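Home | Project | Results | FAQ | Downloads | Contact

Rivunlow: Frequently Asked Questions

What is Rivunlow?
It's our method for teaching a robot household chores from wrist views alone, with no overhead camera to help out. We started with trash bins, and we're still rather fond of them!

How much data did you train on?
The full set holds 3,585 demonstrations, and 1,161 of those end at a bin (the rest cover drawers, shelves and the like). Each one was recorded by a person guiding the arm, so please expect some wobbles and second thoughts – we left them in on purpose.

Why are bins hard?
A black liner is shiny and wrinkled, and it never folds over the rim the same way twice. Depth readings tend to get confused there, so our model leans on color views and a short memory of the last 12 steps.
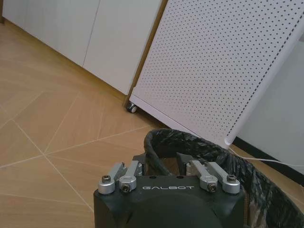
How many demonstrations do I need for a new room?
We suggest 300. With fewer than that the arm still finds the bin most of the time, but it tends to let go too early, especially near the rim.

Can I use the code in a class?
Yes, please do, and write to us if the setup notes lose you along the way – they were written in a hurry.

Related pages
Irnamell: grasping soft packaging
Watance simulator notes
Mbwambo benchmark, task list

Last updated: October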